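Household Sorting of Soft Plastics in Proltby
Student project report, Environmental Studies
Submitted 2023-06-06

1. Background
Proltby council stopped taking soft plastics in the yellow-lid bins last year. Residents were asked to drop them at the Minotero Road depot instead. Our group wanted to find out how many households kept sorting after the change, and what put the others off.

2. Method
We put a one-page survey in 400 letterboxes in April. The streets were picked from the council map so that flats and houses were both covered. We also asked 22 households to keep their soft plastics for six weeks and weigh them on a kitchen scale each Sunday night or whenever suited them. One household moved away partway through and its figures were left in up to that point.

3. Results
Total weight recorded was 3910 grams of bread bags, wrappers and film. That was lower than we expected. Flats recorded less than houses, but people in flats also wrote more comments, mostly on the lack of space under the sink.

The most common reason for giving up was the drive to the depot. The second was not knowing what counts - chip packets and cling wrap came up again and again. Several people thought the old service was still running.

4. Storage
Open containers are easy to tip into and easy to check for the wrong items. The walls do get marked with use, and labels stuck to the inside would not last long.
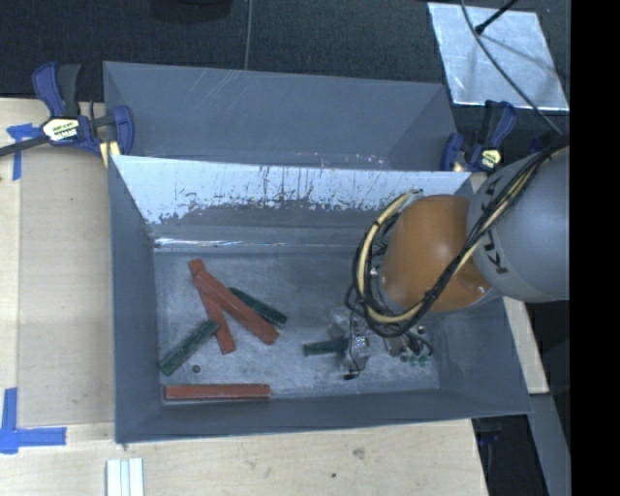
Figure 1. Open grey bins with sloping sides, showing scratches and wear.

5. Limits
The weighing group was small and all of them offered to take part, so they were probably keener than most. Kitchen scales also vary. We did not get to survey the Baidoo estate, which has its own collection.

6. Recommendations
- A second drop-off point near the Tellska shops
- A fridge magnet listing what is accepted
- A repeat of the survey next April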